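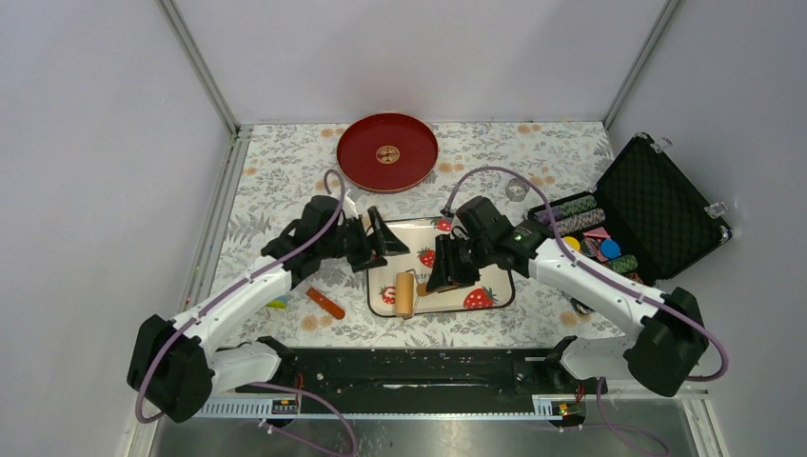 She runs the reading room at Runer, a two room lending library over a shoe repair place, and she says the first thing she does with a new member is not hand over a book. She asks when they last finished one. Most people look at the floor. "They think I'm going to tell them off," she says. "I had a man in his fifties say sorry to me. For what? He'd been working nights." We talked for most of a morning, me with a list of questions I mostly didn't get to. She likes a plain set up for reading, something cheerful to put the book down on, a leafy pattern with a few peach blossoms, a round red tray, a clear glass for water. Phone in another room. That's it. No candle, no special chair.

The library has 771 books and she has read, by her own count, 293 of them. Doesn't bother her. "I don't need to have read it to know who wants it." What she does need is time with the person. The first chat runs half an hour, sometimes longer, and she writes the answers on a card. What's going on at home. What they liked at twelve. Whether they can stand a sad ending right now.

The twelve question is the one she cares about. Her thinking is that a lot of adults quit reading when somebody at school told them their books were the wrong books. Horse stories, ghost stories, football annuals. So she starts there. A woman came in after her divorce, wanted something to "fix her head," had a list off the internet, all of it self-help. She went home with a paperback about a haunted lighthouse. "She was back in four days wanting the next one. Four days! She hadn't read a whole book in six years."

I asked if she's against self-help then. Long pause. No, she said, she just thinks people take too much of it at once. "You read one, you feel great, you read another before you've done anything the first one said. I did that for years. I had a shelf of them and I was still miserable and still late for everything." Her rule now is one advice book, then two stories, then another advice book if you still want it. Plenty of people don't.

The club part started in April. They call it Vuko, after a dog in the first novel they all read together, a long slow thing of 330 pages that half the group hated. She was thrilled about that. "The ones who hated it talked the most." Nobody has to finish. Nobody has to speak either, and there's one member who has come to every meeting and so far has only said hello and asked where the bathroom was. She's fine with it. He takes a book home every time.

Money came up, it always does. Membership is $2 a month and the rest comes from Brandão, the bakery on the corner, which puts a jar by the register and sends up whatever rolls are left at closing. She would like a better heater. She would like someone to fix the window in the back room. Asked three times about that window, she says, and then tells me the story of the window, which I'll spare you.

Does reading change your life? I had to ask, it was on my list. She made a face. "It changed my evenings. I used to be on my phone till one in the morning and feel sick about it. Now I read till eleven and I sleep. If you want to call that my life, go ahead." She did say she's calmer with her kids. And that she argues better, becuase she's used to hearing a person out for a whole chapter before deciding they're an idiot.

For anyone starting over, her advice is ten pages, same time every day, and quit the book at page fifty if it's a chore. Short stories are ok. Audio is ok, she gets cross with people who say it doesn't count. Rereading is more than ok, she reads the same detective novel every winter and knows perfectly well who did it.

She's now getting a box of books together for Drinik, the next town over, where the branch library shut and the bus only runs mornings. The box will live at the laundromat. No cards, no fines, take one and bring it back whenever. Will they come back? "Some will," she said, and then the phone went downstairs and she had to go an let somebody in.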